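Chapter 7
Booking and Billing: How a Festival Lineup Is Built

Learning objectives

After reading this chapter, you should be able to:
Define headliner, undercard, radius clause, and guarantee.
Explain how a talent buyer divides a budget among the lines of a poster.
Describe the effect of routing on artist availability.
Read a standard offer sheet and identify the terms most often negotiated.

7.1 The lineup as a product

A music festival sells admission before most of its costs are known. The lineup announcement is the point at which the public first sees what it is paying for, and a large share of tickets is usually sold in the days that follow. The list of performers therefore has two functions. It is a schedule of work to be delivered on site, and it is the main piece of advertising for the event.

The person responsible for the list is the talent buyer. At small events the talent buyer may also be the promoter. At larger ones the buyer works under a promoter who sets the total talent budget and approves any single offer above an agreed limit. The buyer does not normally deal with performers directly. Offers go to a booking agent, who represents the performer and is paid a percentage of the fee.

Throughout this chapter we use the Clurken Music Weekend, a two-day outdoor event with three stages, as a running case. Its talent buyer for the period covered was Agnes Crichton. Chapter 6 dealt with the site permit and the sound limits for the same event, and readers who skipped it should look at Table 6.2 before going on.

7.2 Headliners and the undercard

A headliner is a performer whose name appears on the top line of the poster and who closes the main stage. All other performers make up the undercard. The division is commercial as well as artistic. Headliners take the largest part of the budget and are expected to account for the first wave of sales. The undercard fills the day, gives the event its character, and supports sales among audiences with narrower tastes.

Poster position is a contract term. Agents negotiate the line on which a name appears, its place on that line, and the size of type relative to other names. An agreement may state that the performer will be billed "no lower than second line, type size no less than 75 percent of headliner." Where two performers of equal standing cannot agree on order, buyers commonly use alphabetical billing for the line concerned or assign each of them the top position on a different day.

Clurken received 541 submissions in its open call and booked 107 performers across its three stages. Most of the main stage was filled through agents, with the open call supplying the early slots and nearly all of the third stage.

7.3 Routing and exclusivity

Performers on tour move along a route, and an offer is easier to place when the festival date falls between two nearby engagements. Travel and crew wages are then shared across several fees. An isolated date, called a one-off or fly-in, costs more. Buyers keep a record of likely routes and often make their first inquiries before a tour is announced.

A radius clause limits where else the performer may appear. It states a distance, a period before and after the festival, and any exceptions. The clause in Clurken's standard agreement barred public performances within 200 miles for 60 days before the event and 30 days after it. Agents accept such terms more readily from events that pay high fees. For local performers, who earn their living inside the restricted area, the clause is usually shortened or removed.

Régis Tessier, an agent who placed several acts at Clurken, asked for an exception covering a club date in Coleck in September. The exception was granted on the condition that the club show would not be advertised until the festival had ended. Conditions of this kind are common, and they should be written into the agreement itself.

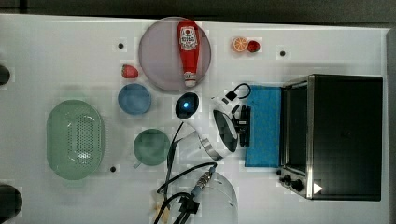

7.4 The offer sheet

An offer sheet is a short document setting out the terms on which the festival proposes to engage a performer. It becomes binding only when countersigned, although the trade treats withdrawal of a written offer as a serious matter. The sheet lists the date, stage, set length, fee, deposit schedule, billing, and radius terms. Technical and hospitality requirements are handled separately in the rider, covered in Chapter 9.

The fee may take one of three forms. A guarantee is a fixed sum, payable regardless of ticket sales. A guarantee plus bonus adds a payment if sales pass a stated level. A percentage deal ties the fee to receipts and is rare at festivals, where receipts cannot be assigned to any single performer.

Key terms: talent buyer, undercard, radius clause, one-off, offer sheet, guarantee

Section 7.5 works through a complete offer made to the Skorkton Brass Band, including two rounds of changes to the deposit schedule.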